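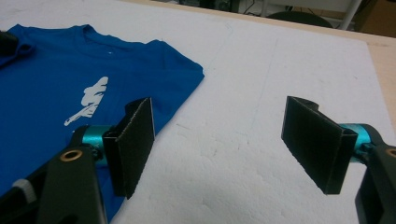 Borghild Sjöberg wrote to me in December that I was wrong about clothes, and that giving a shirt away is still better than throwing it out. She had read my last column, the one on the donation bins in Putwood, and she thought I was scolding people for being generous.

I don't think I was. My complaint is with how much we buy in the first place, and with how easy the bin makes it to buy more. A shirt from a fun run or a company picnic costs the wearer nothing and gets worn twice. Then it goes in a bag, the bag goes in the bin, and the drawer has room again.

The thrift store in Bultby took in 940 bags last year. The manager told me they put out what they could and sent 857 of them on to a dealer by the pound. Where the dealer sends them she couldn't say. I asked him too, and he changed the subject to fuel prices.

Sjöberg says the answer is better sorting. Maybe so, and I'd be glad to see the county pay for it. But sorting comes at the end. The race directors and the office managers who order shirts for everybody come at the start, and they could just ask first who wants one. The Serrano 10K did that this fall – a box to check on the sign-up form – and the order shrank by more than half.

I have 4 shirts from that race in my own closet, all from before the box. I wear one of them to paint in.

13 Jan 2022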